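A visit to the Skuvia workshop, 21/01/2019

I had been meaning to get out to Skuvia ever since November, when they first offered our little hobby group a look around, and what with Christmas and the heat it took until now to get everyone's diaries to line up. Five of us made the drive in the end, two cars, a thermos each and one very large tin of slice that I'm pleased to say went home empty!

I'll admit I was expecting the polished version. You know the sort of thing, a video in the foyer and a wave from behind glass. What we got was much better, as our hosts had been having trouble with one of their two-armed handling jobs and were happy to spend most of the morning talking about what had gone wrong (and they gave us proper coffee while they did it, which I won't forget in a hurry).

The job is called Esutine, and it's all about picking up small retail boxes and moving them about without marking them. It had been going along nicely. Then, over one long run of 236 picks, they had 77 drops or slips, and nearly all of them were put down to the software at first. Fair enough, too, the grip settings had been changed that same week. They rolled those back and the boxes kept sliding.

The culprit was rubber. The pads on the fingers had been going hard and splitting for a good while, and the damage was at the tips and along the lower pad, where you'd have to get down and squint to find it. The daily check only asked whether the pads were on. They were on, so the box got ticked. I had a good chuckle at that, having signed off a few sheets like it in my own working life.

Worn pads, and the two arms at the table:

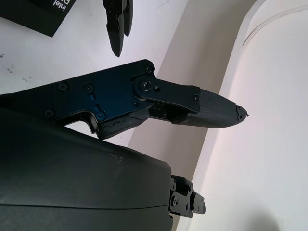
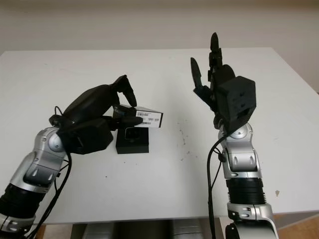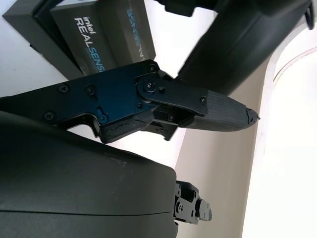
What bothered our hosts more than the drops was the way people had been working around them. When a box slipped, the natural thing was to reach in and straighten it, and on a couple of occasions somebody did so with the arms only paused. No one was hurt, thank goodness. The rule now is that the power to the arms goes off before a hand goes over the table, and whoever is at the stop button stays at the stop button. One of our party asked whether that slows things down and was told yes, quite a lot, and they've decided to live with it.

The pads are now on a 30 day change, whatever they look like, with a magnifier on a string beside the check sheet. New ones come from a supplier called Grastell, and they're trialling a softer compound from Fuentealba as well. I got to hold one of the softer samples and it felt a lot like a good pencil eraser. They think it will grip better and wear out faster, and they were still arguing over whether that's a fair trade when we went through to lunch.

Lunch was sandwiches in the back courtyard under the shade sail, and after that we had a quick look at the parts store, which I'd have happily spent another hour in. If you're thinking of going, ring ahead, wear closed shoes, and park on the side street, as the front bays are all for deliveries. They've said we can come back once the pad trial is finished, and I've put my name down already. There's room in my car for two more.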